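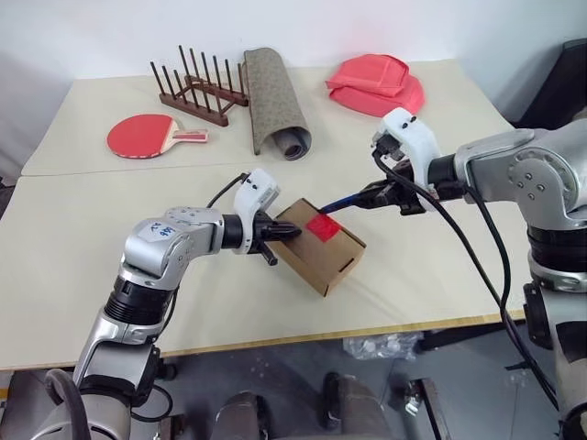
Reusing boxes for shipping, do you cover the old labels?

jeralmont
Posted Wednesday, March 10, 2021
I sell used paperbacks and send out 30 or so packages a month. I've been saving every box that comes into the house. My question is about old labels and stickers. Do you peel them, cover them, or black out the barcode with a marker? I had one come back to me in February and the clerk said the scanner read the old code.

prellavar
Cover them. Plain brown paper and a glue stick, then your new label on top. Marker doesn't always work on barcodes, some scanners read right through it.

Anon
Peel. A hair dryer on low for a minute and most of them lift off clean. If the top layer of cardboard tears a little it doesn't matter.

jeralmont
I tried the hair dryer on two boxes. One came off, the other took half the flap with it. Maybe I had it too hot.

DuPlessis_books
Neither. I turn the box inside out. Slit the glued seam, fold it the other way, and glue it shut again. Takes me 6 minutes and you get a blank box.

prellavar
Six minutes times 30 boxes is three hours a month. New small boxes in a bundle of 50 cost me less than that time is worth.

DuPlessis_books
I do it while the radio is on. I'm not billing myself for it. Also the seam holds fine if you use wood glue and leave a weight on it overnight.

Anon
I wouldn't trust a reglued seam with hardcovers. Had one open up on me, 14 pounds of cookbooks. Tape over the seam too.

DuPlessis_books
14 pounds is too much for a reused box, seam or no seam. Split it into two.

jeralmont
Mine are mostly under three pounds so I think I'm OK there. I'll go with brown paper for now and try the inside out thing on a few. Does the paper need tape on the edges?

prellavar
Yes, all four. Otherwise it catches on things and lifts.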